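Can my non-Orthodox friend be a godparent, and what do I feed everybody afterward?

Posted 18/06/2022 by Flurkora

Hi all, long time reader, first time poster. We're having our daughter baptized in September at the Orthodox parish in Pirside, and I've gotten myself into a tangle. My husband grew up in the church and I came in when we got married, so I know the service fairly well from the pews but I've never been on the organizing end of a baptism before.

My oldest friend is Methodist. I asked her to be godmother before I asked the priest (I know, I know). She said yes and cried, and then she bought a dress. Now my mother-in-law tells me it isn't allowed, full stop, and that the godparent has to be Orthodox and in good standing. Our priest is away until the end of the month and the office phone just rings. Is my mother-in-law right? Is there some way to have my friend up there with us?

Second thing, and it's smaller. The hall next to the church holds 100 and we've invited pretty much that many. The rental is $2,125 with the kitchen or $2,002 without it, and I can't decide if the kitchen is worth the extra. We'd be putting out cold food mostly, plus coffee, plus something for the kids to snack on during the long stretch between the service and the meal.
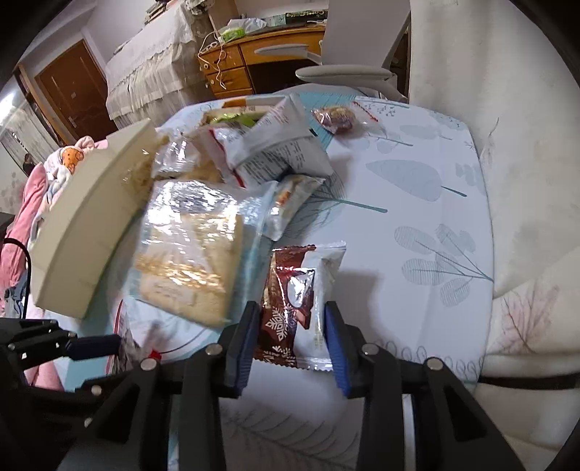 Photo: Flurkora

I'd also love to know how long I should tell people the whole thing takes. The invitation just says the start time, and my side of the family has never sat through one of these. My dad has already asked if there's parking in the shade.

Thank you in advance -- I've read so many of the old threads on here and you're a kind bunch.

Bepari

Your mother-in-law is right about the main part, I'm sorry to say. The sponsor has to be an Orthodox Christian because he or she recites the Creed for the baby and makes the promises on her behalf, and later on is supposed to help bring her up in the faith. In our parish the priest also asks for a letter if the godparent belongs to a different parish, saying they're a member there and go to communion. If a couple is serving as godparents together they usually want to see that the marriage was in the church too. Get that letter early. Ours took weeks, and that was with me calling every few days and being as sweet as I could stand to be.

That said, I was in just your spot with my son. My sister isn't Orthodox and I'd promised her years before. We had one Orthodox godparent, a cousin of my husband's, and our priest was fine with my sister standing close by with the family. She held the towels and the white outfit and helped dress him afterward, and she's in half the photos. She didn't say the Creed or take any part in the anointing. Some priests will let a second person stand up there as a kind of witness and some really don't like it, so please don't promise your friend anything until you've talked to yours. I'd call her soon though and tell her what you know so far. She'll be hurt for a day or so and then she'll be fine, and the dress is still a good dress!

About time: our service ran just under an hour, but the baby was changed twice and there was a good bit of standing around with the candles. Then came pictures, and more pictures, and then everybody had to kiss the grandmothers. I'd tell people to keep the whole afternoon free. Ask if the baptism is on its own or right after Liturgy, too, because that changes everything for the folks who've never been. And check whether your parish has chairs up front for older relatives.

One more thing, check with the office about who brings what. At ours the godparent brought the cross, the candles, the oil, a new white sheet and the little outfit. Other places the parents buy some of it. We ended up with 2 bottles of olive oil and no soap.

Idham

Take the kitchen. I've done it both ways. Without it you're rinsing coffee urns in the restroom sink and there's nowhere to keep the dips cold. For that difference in price it's an easy yes, and you might want to ask if it includes the use of the serving trays, since sometimes it's a separate sheet you have to sign.

For the tables, I wouldn't rent linens for all of them. Use plain paper on the long ones and save your nice cloths from home for the small ones, the one by the door for the favors and one for the guest book. Mixed patterns look fine. Put the favors out late, or the little cousins will have the almonds open before anyone's said grace (ask me how I know).

Also if your date falls on a fast day, check the menu with somebody. Our hall is strict about it and we had to send a whole tray of cheese pies home with my uncle, who did not mind one bit. 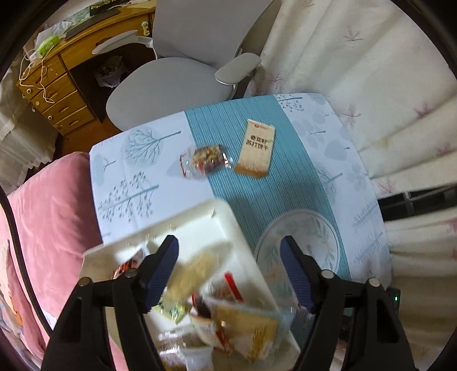
Update from Flurkora

Thank you both so much!! I got through to the office this morning after all. It has to be an Orthodox sponsor, just like Bepari said, so my husband's cousin is going to do it, and she's written to her own parish for the letter already. Father will talk to us when he's back about where my friend can stand. I called her and she was quiet for a minute, and then she asked if she could be in charge of the towels -- so I guess she'd been reading up too.

We took the kitchen. Still no word on the shade for my dad's car.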